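The robotics club at Savivthorpe meets on Sunday afternoons, and Meenakshi Poojary has run it long enough to be wary of its own publicity. "Parents see a leaflet and expect a butler," she says. "We have 30 pupils and a simulator that crashes."

This term's project, Jutar, is meant to teach a simulated arm to tidy a room. The club ran 2000 attempts before half-term and counted 1265 as successes. I asked who decided what a success was. "The pupils did," she says. "I've told them that's a problem."

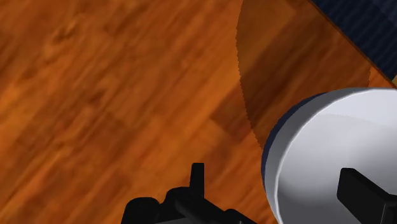 Claire wonders whether any of it would survive a real floor, with crumbs and a dog on it, and says she would sooner see the children solder something. Poojary doesn't much disagree. The club at Claltdale built a real arm last year, she points out, and spent seven weeks waiting for a motor.

So what do they learn? "To distrust a number they like," she says. "Some of them. The others learn to press restart." The regional contest is in June. She hasn't decided whether to enter.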